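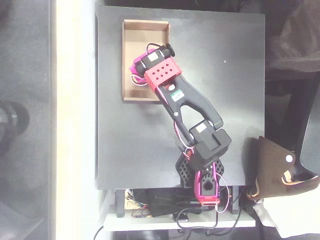 Cardboard tray on the gray board, January

Hi all, and happy new year from the Clirthorpe seed library! I promised you something shorter than last time, so I'll try.

The big news is that the Premby grant is nearly all spent, and on the things we said we'd spend it on. We now have 70 kinds of vegetable and flower seed on the shelves, and we gave out 600 packets over the fall. Beans went fastest (they always do), then kale, then a purple carrot I had real doubts about.

Returns are the weak spot. People love taking seed home and then they forget to save any, or the squash crosses with the neighbor's and they're too embarrassed to bring it in. I ran two evening classes on seed saving at the Whitelaw branch and both filled up, so I'd like to do more of those before planting time. Seven gardeners have already signed up to grow tomatoes just for seed, hooray!

One thing slipped. The Hultska cabinet is still on back order, so the spare seed is living in my pantry next to the rice. It's cool and dark in there, but I want my shelf back. The money for it is set aside and I'll send you the receipt when it comes.

Next up is the spring swap. I still need to book the hall and get the flyers printed.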